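Automation at Work, Unit 6 handout
Instructor: Deepika Joseph

Last week's reading claimed the robot at the Stirkport staff kitchen "freed up" Sharon Were. Freed her for what? Her job title is now breakfast supervisor, at the old wage, and the supervising is done standing up.

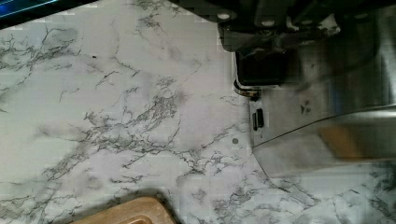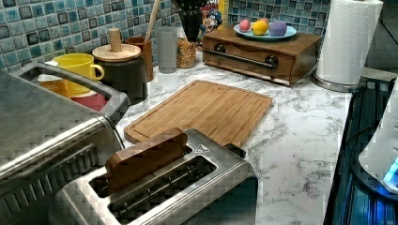
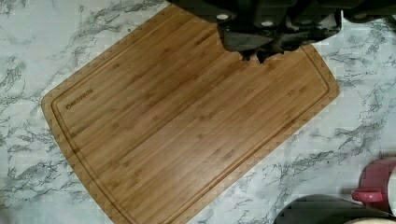
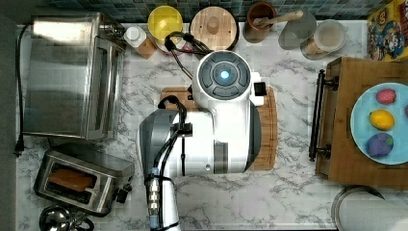 Task inventories are where most automation plans go wrong -- management lists what a worker does and leaves out what she notices. Sharon's official list had 16 tasks. Take the slice of bread standing in the two-slot toaster: on the list it is one line, "make toast." Sharon counts knowing who wants it dark, and hearing about it when it isn't.

For September: interview someone whose job has gained a machine. Bring 3 tasks that vanished and any that appeared. Two pages, no flow charts.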